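Ticket 1416 – Scale prices not updating after nightly import
Status: Closed
Product: Kravets price sync, store edition
Site: Plillmont, produce department
Opened by: Liudmyla Hrynyshyn
Assigned to: Tymofii Kobzar
Opened: Friday, August 23, 2019

Reported problem
Price changes entered in the back office show up at the register but not on the produce scale. Green beans and napa cabbage still print at last week's price. Meat and deli scales are fine. Restarting the produce scale made no difference.

Tymofii Kobzar
Please send the import log from the back office PC (Tools, Logs, Export) and tell me the item number for one product that prints wrong. Also check the free space on the scale under Service, Memory.

Liudmyla Hrynyshyn
Log attached. Green beans are item 400. Memory shows 40 percent free. I entered the new price by hand on the scale and it printed correctly, but the old one was back the next morning.
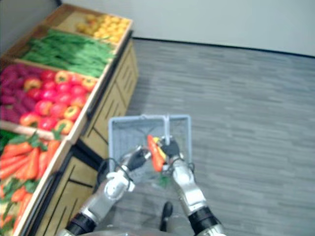 Tymofii Kobzar
The manual test rules out the scale's own item table. Something is writing the old price back overnight. The log shows the import starting on time and ending with this:

WARN dept 3 batch skipped, timestamp older than target
INFO dept 3 fallback file applied
INFO import finished, 0 errors

The sync compares the batch time with the time stored on the scale. If the scale is ahead, the batch is treated as stale and the last saved file is loaded in its place. Please compare the clock on the produce scale with the clock on the PC, including the date.

Liudmyla Hrynyshyn
Time matches to the minute. Date on the scale is in November. The other scales have the right date. 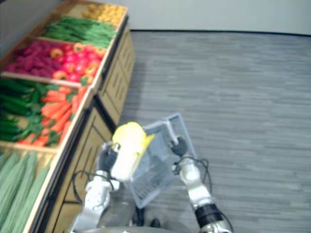

Tymofii Kobzar
That explains it. Steps:

1. On the scale, go to Service, Clock and set the date by hand.
2. Set Time Source to Server. It is probably on Local.
3. On the PC, stop the sync service.
4. Rename the file dept3.last to dept3.old. Do not delete it.
5. Start the service and run Full Send for department 3 only.

Full Send locks the scale while it runs, so do this before opening. The timeout should be 3000 ms. If it is lower, the send may quit partway and leave a mix of old and new prices.

Liudmyla Hrynyshyn
Steps 1 to 4 done. Time Source was on Local. Full Send stopped with "target busy".

Gudrun Solberg (second line)
"Target busy" after a clock change usually means the scale still holds the old session. Turn it off at the switch – not the standby key – wait one minute, turn it on and repeat step 5.

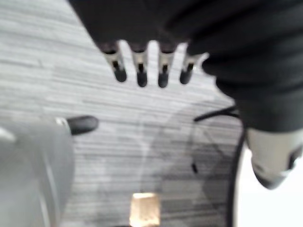
Liudmyla Hrynyshyn
Full Send completed after the power cycle. Item 400 prints the new price, cabbage too. Will leave this open until after the next nightly import.

Liudmyla Hrynyshyn
Prices held overnight. No WARN lines for department 3. OK to close.

Tymofii Kobzar
Closing. Cause: wrong date on scale, Time Source set to Local. The import should not report 0 errors when it skips a batch – passed to Kyrylo Kovalchuk as a separate defect. Keep dept3.old until that fix is installed.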